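4.2 Preparing the enclosure

The Wemine enclosure is supplied with the lid closed and the box empty. Prepare it on a flat table before it goes on the wall.

1. Set the box on its back with the lid facing up.

2. Swing the lid open until it tilts back and stays there by itself. Do not press on the clear part.

3. Check that there is a screw at each corner of the top rim. Replace any that are missing (part no. 957).

4. Choose the knockouts you need on the front face. Tap each one out from the outside. Leave at least 20 mm between two cable entries.

CAUTION: Knockout edges are sharp. File them smooth before you fit a gland.

5. Place the socket panels and small fittings to one side of the box. A shallow tray keeps the fittings from rolling.

6. Hold the side of the box with one hand while you work inside it.

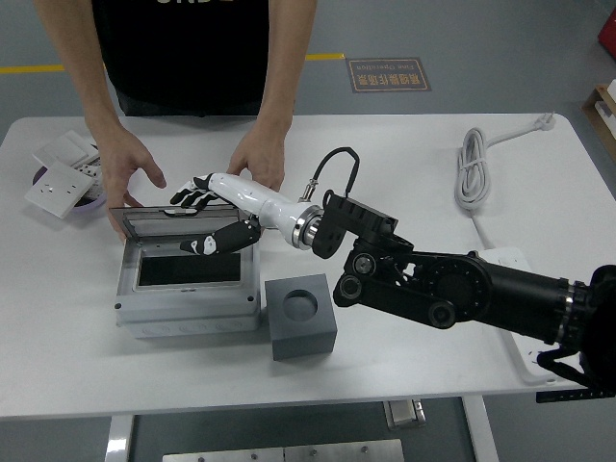 7. Fit the mounting rail with the 3 short screws from the bag. Tighten by hand only.

Note: If the rail rocks, loosen the screws, push it toward the hinge side, and tighten again.

8. Remove all loose pieces from the box and close the lid. Go to section 6 for wall mounting.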